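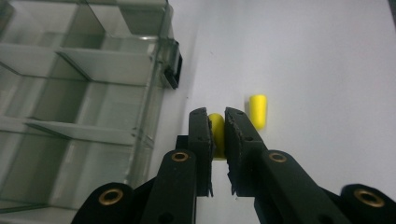

Progress report to the Baumgartner Fund, hearing at work project, Kudstead and Clevness

January 6, 2020

The fund asked in July for a plain account of whether handing out ear protection in small workshops does any good. We are halfway through the grant and our answer so far is that handing it out is the easy bit. We would be wary of anyone who told you more than that at this stage, ourselves included.

## What we have done

The grant covers joiners, metal shops and two printers, 21 workplaces in all. Every one of them said yes when we first wrote. By the autumn five had stopped answering the phone, and we don't think another round of letters will bring them back.

We held fitting sessions at both sites and 143 people came. Most had used foam plugs before and most had been putting them in badly, pushing them in fat instead of rolling them thin and holding them there while they swelled. The sessions took 40 minutes each, which was too long for Clevness, where people came in their tea break and left when it ended.

Nearly everyone could fit a plug properly by the end of a session. We are less impressed by this than we were at the time. A person who can do it in a quiet room with a trainer watching may well not bother at seven in the morning with cold hands. 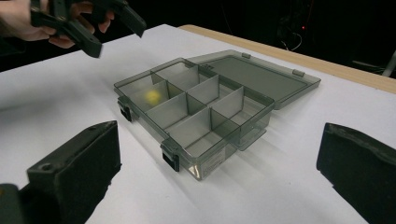 ## What the survey says

The return forms look good. Too good, in our view. People say they wear protection "always" or "nearly always", and then we visit on a normal working day and see a row of bare ears beside a planer. We have stopped quoting the survey in talks and ask that the fund doesn't quote it either.

Sound readings are more use. The Kudstead joinery shops are loud for short spells and quiet for long ones, so people take their plugs out to talk and don't put them back. The printers are the other way round – a steady drone all day – and wearing rates there are better. That fits what the workers tell us, though with two printers it isn't much to lean on.

## Problems

- The Jisberg training pack was written for large factories. Half of it is about safety officers, and none of our workshops has one. We have cut it to four pages.
- Two owners still believe that a radio turned up loud "evens things out". We have not changed their minds.
- Hearing checks are behind. The mobile clinic cancelled twice and wants 400 pounds for each new visit, a cost that was not in the budget.
- Small supplies go missing between sites. We now keep a written list of what goes out and what comes back.
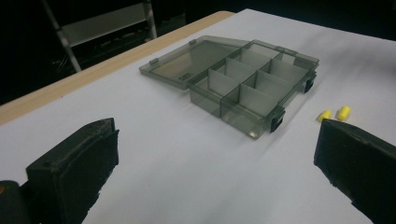

## Money

Spending is under budget, mainly on account of the missed hearing checks. We don't want this read as thrift. If the clinic comes in the spring as promised, the underspend will go in a few weeks and we may be slightly over by the end.

We would like to move the unused printing money across to pay for the clinic. Posters were in the original bid at the fund's suggestion and we have put up the ones we had. We saw no sign that they changed anything at Clevness, where one was soon covered by a holiday rota.

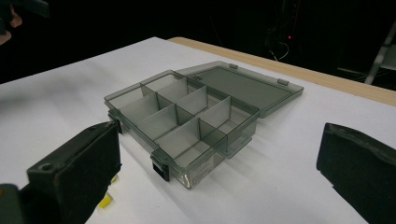 The other request is for more time. A second hearing check taken too soon after the first will tell us nothing, and we would rather report late than send you a chart that goes up for no good reason. Three extra months would do it, with no extra wages.

## Next steps

Unannounced visits will carry on at both sites, with the owners' written consent. Fitting sessions will be cut to a quarter of an hour and repeated. We will try once more with the five silent workshops, in person this time, and then take them off the list. Please let us have a decision on the clinic money before the next payment is due, as the spring dates can't be held without a deposit.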